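Getting a Desk and Its Drawers Back in Order

We use cookies to remember your settings and to count visits. By continuing to read you accept this. Manage cookies | OK

4 Dec 2019

A desk with a hutch holds a lot, and that is the trouble with it. Every compartment fills up, the drawers get the overflow, and by November you are paying bills on the corner of the kitchen table. These tips cover clearing one out, cleaning it, fixing drawers that drag, and putting things back so they stay put.

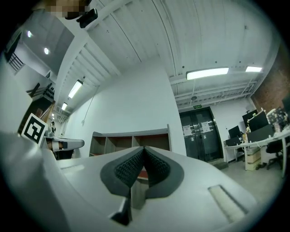
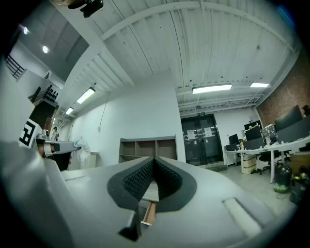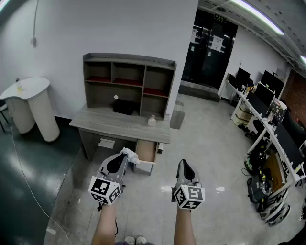

Start with the drawers and leave the shelves for later. Drawers hide more, and you will want somewhere to put the small things that turn up on the shelves. Tip each drawer out onto an old sheet. Sort into keep, trash, and belongs in another room. Don't read old letters while you do this. Put them in a bag and read them some other evening.

Pens get tested on scrap paper. If a pen doesn't write on the second try, throw it out. Rubber bands that crack when stretched go too. Loose batteries should be checked with a tester, and any that have leaked need to be wiped up after with a cotton swab and a little white vinegar. Wear gloves for that.

Cleaning the inside

Vacuum the drawer first with the brush attachment, getting into the corners. Then use a barely damp cloth with one drop of dish soap. Most desk drawers have a thin bottom panel that sits in a groove, and water that runs into the groove will swell it. Dry it with a second cloth and leave the drawer out of the desk for an hour.

Ink stains on a bare wood bottom can be rubbed with fine sandpaper. On a printed or coated bottom, try rubbing alcohol on a cotton ball, and test a back corner first. If the stain won't move, cover it. A cut piece of shelf liner does the job, and so does heavy wrapping paper. Cut a paper pattern first, trim it until it lies flat, then cut the liner to match.

For musty drawers, fill a saucer with baking soda and leave it inside overnight with the drawer shut. Coffee grounds work on some smells but they leave their own.

Drawers that stick

Find out what kind of slide you have. On wood runners, look for a shiny or dark patch where the parts rub. Rub that patch with a plain candle or a bar of dry soap, then work the drawer in and out ten times. If it still drags, sand the patch lightly and wax it again. Take off very little at a time.

Metal slides with rollers usually need cleaning more than anything. Wipe the track with a dry rag, pick out hair and lint with a toothpick, and check that the screws are tight. A drawer that drops at the front often has one loose screw at the back. Don't use cooking oil on the track. It turns gummy and collects dust. A dry silicone spray is better, and one short burst per side is enough.

If the bottom panel sags, take the drawer out, turn it over, and empty the groove of old glue with a thin blade. Push the panel back up and run wood glue along the edge. Weight it flat with a few books and leave it until the next day. The Camenzind line of desks has a center brace screwed under the wide drawer, and that brace works loose if you keep reams of paper in there. Two washers under the screw heads will hold it.

Shelves and compartments

Dust from the top down. Corners of small compartments are easiest with a dry paintbrush, the kind sold for trim. Follow with a microfiber cloth. Colored shelf surfaces show streaks, so skip the furniture spray and use plain water, wrung out well.

Put the tall things in the tall spaces before anything else. Mail goes at eye level. Heavy items go low, and on a hutch that isn't fastened to the wall this matters, so put the printer paper on the floor of the desk and not on the top shelf. While you have it empty, check the screws that hold the hutch to the desktop. Vostex makes a cheap set of corner brackets that fits most of them. The Brisham ones are stronger but need longer screws than come in the packet.

Leave one compartment empty. It will be used within a week, and it is better to have it free for that.

Dividers

You don't need to buy a tray. Small gift boxes, the lids of shoe boxes, and washed tea tins all work. Set them in without glue for a week and move them as needed, then fix them with a dab of poster putty underneath. Keep the front six inches of the top drawer for what you use daily: scissors, tape, stamps, one good pen. Cords can be coiled and slipped into a toilet paper tube with the name of the gadget written on it.

Keep a small screwdriver in the bottom drawer. The screws will need going over again next fall.

Get the Grallitz Home Notes newsletter once a month. Enter your email address to sign up. You can unsubscribe at any time.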